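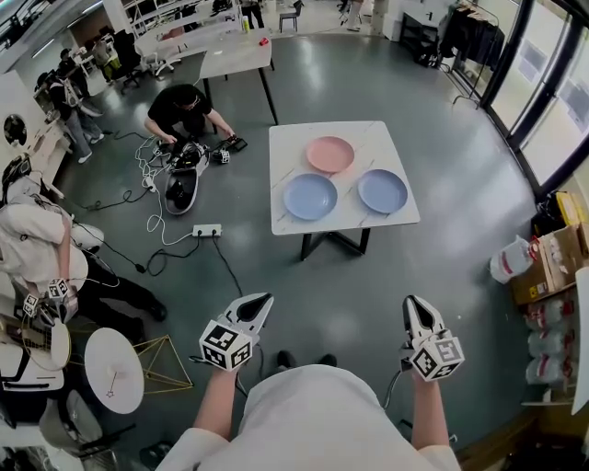

**February, net 3, started 9.40 am**

Bat and ball log, continued from the January pages. Bowling machine back from service, so I re-did the speed check before letting anyone face it.

Set to 120 km/h on the dial, radar gave 116 to 118 over two overs. Set to 130, radar gave 124, 125, 124, then one at 131 which I've thrown out as a bad read. The left wheel still lags for the first few balls after a speed change. Let it run a minute before feeding. Oluf has put tape on the dial at the settings we trust, please don't peel it off.

**Balls**

Two boxes on the go. The Bavis training balls (dimpled, orange) are holding up. The leather ones from Turnimitz are losing shape after one long session in the machine, and the seam is going flat on one side. Gleice measured a few with the ring gauge and most wouldn't pass for a grade match. Keep them for throwdowns and slip catching only. Marked the box with a red X.

**Ismael, bat pickup trial**

Third go at this. He's been using his own bat (2 lb 10, thick handle) and the Vasmont demo bat with the weight taken out of the toe. Same machine line, just outside off, good length, 118 on radar.

Own bat: 16 drives, good contact on 9 by his own call. Late on most of the rest, two inside edges.

Demo bat: 16 drives, good contact on 12. He said it felt "like nothing in the hands", then complained that the straight ones didn't go anywhere. Hard to judge ball speed off the bat in a net this short. We need the outdoor strip for that.

I don't want to read much into one morning. He'd already had 16 balls to get his eye in before he picked up the demo. Next time demo bat first, and swap every eight.

**Adalberto's innings, from the scorebook**

He asked for the breakdown of the 189 against Yurchenko, so I went through the book at lunch:

| Phase | Runs | Balls |
|---|---|---|
| To fifty | 50 | 71 |
| Fifty to hundred | 50 | 58 |
| Hundred to out | 89 | 91 |

So 189 off 220. The last column surprised him, he thought he'd gone much quicker after the hundred. The middle part was his best scoring rate of the three until the very end, when he took 22 off nine balls before holing out to deep midwicket. Take those nine away and the last stretch is slower than a run every 1.2 balls.

Worth noting there's a scoring query in the 41st over. The book has a leg bye and Odair's own sheet has a single to Adalberto. If Odair is right it's 190. The umpires signed the book, so it stays at 189 unless the league says otherwise.

**Footwork**

Adalberto's front foot is still landing too straight to the full ball outside off. You can hear it, the foot comes down after contact – it should be planted first. Did 20 minutes of drop feeds from the side with Gleice, no machine. Better by the end. Went back to the machine at 118 and the old habit was back inside an over. Leave the machine out of it for a couple of sessions and stick to drops and underarms.

**To do**

- New batteries for the radar, low light came on at 11.15
- Ask Turnimitz about replacing the leather balls or a credit
- Side netting in net 3 has a hole at knee height, cable-tied for now
- Book the outdoor strip for Ismael, mornings if we can get them
- Odair to bring in his sheet so I can copy the 41st over

Packed up 12.30. Machine cover is on, key is on the hook.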